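Pinton Desk Arm, Set-up Guide
Section 4: Straw and lid routine

Vaher sells this routine as ready out of the box. We haven't found it so. Allow 60 minutes for the first set-up and read the notes before you start.

1. Switch the arm off at the wall and clear any cables from its path.
2. Set out clear plastic cups with slotted lids, filled with water to different levels. Use cold water only.
3. Switch on and wait 90 seconds. The light goes green well before the arm is ready, so ignore it.
4. Choose Cups, then Straw, and set the speed to 2. The brochure's top speed is 300, and we wouldn't go near it with water on the desk.
5. Press Teach and guide the gripper to the slot in the first lid. Save the position.
6. Repeat for each cup. The Copy button claims to do this for you. Check every position it gives you.

Caution: Keep kettles and anything electrical out of reach of the arm. Bindton's splash cover is an extra, and it protects the arm, not your desk.

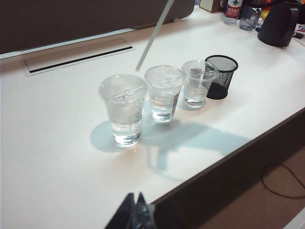

7. Press Run with one hand on the stop button. If a straw bends at the lid, stop, lower the grip force by one step and teach that cup again.

Note: Clear cups are listed as fully supported. Sixten Åberg's test notes from July disagree, and bright light makes matters worse. If the arm misses the same lid twice, close the blinds before you call Vaher.

Revised 8 Jan 2025, Idun Blomqvist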